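Checking a receiver's sensitivity with a signal generator

This procedure covers a basic sensitivity check on a narrowband FM receiver using a bench signal generator and an audio analyzer. It works for most handheld and mobile sets. The steps were written around a Damgaard generator and a Virkine audio analyzer, but the menus on other makes are close enough to follow.

What you need

Signal generator with FM modulation and a calibrated output level
Audio analyzer with a SINAD function
Two short coaxial cables with good connectors
A 3 dB attenuator pad
Speaker load or the audio test adapter for the radio

Before you start

Switch on the generator and let it warm up with the lid of the rack open. Check the calibration sticker. The one on our bench unit reads 2/9/19, so it was overdue when we wrote this and went out to Rilgate afterward.

Turn the RF output off before you connect anything. If the receiver is part of a transceiver, disconnect the microphone or lock out the transmit key. Transmitting into the generator can burn out its output attenuator, and that is an expensive repair.

Setting up

Connect the generator to the pad, and the pad to the antenna socket. Keep the cables short. Connect the audio output to the speaker load and the analyzer across it.

Set the generator to the channel frequency. Set modulation to FM, 1 kHz tone, with the deviation given in the service manual for the radio. Open the squelch fully – a closed squelch will mute the audio before you reach the level you are trying to measure.

Turn the RF output on at a fairly strong level, such as -60 dBm. You should hear a clean tone. Set the volume to the rated audio output and leave it there.

Measuring

Lower the generator level in steps until the analyzer shows 12 dB SINAD. Use small steps near the end. The reading will jump, so let it settle and take the middle of the swing.

Write down the generator level, then subtract the loss of the pad and cables. With a 3 dB pad and negligible cable loss, a setting of -115 dBm means -118 dBm at the socket. Compare this with the manual.

Repeat at the bottom and top of the band. A set that is good in the middle and poor at one end usually needs its front end realigned.

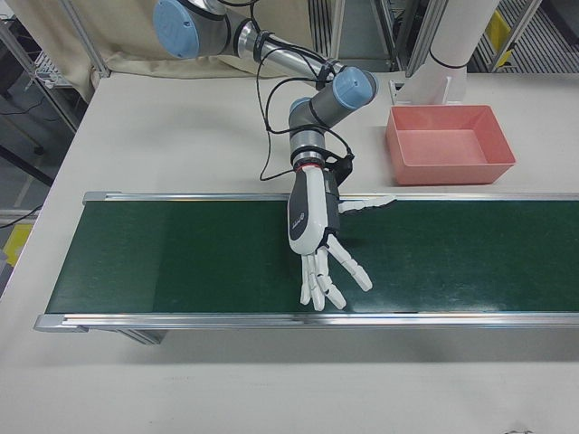
Bent Snorradóttir wrote to say that the same check on a Jorum mobile kept coming out 9 dB low until the patch cable was swapped, and suggested measuring the cables first. We agree. Put each cable between the generator and a power meter, note the loss at your test frequency, and tape the figure to the cable.

If the reading drifts while you touch the connectors, replace the cable before going further. If it drifts on its own, check the supply voltage to the radio.

When you finish, turn the RF output off, then disconnect the radio and put the caps back on the connectors.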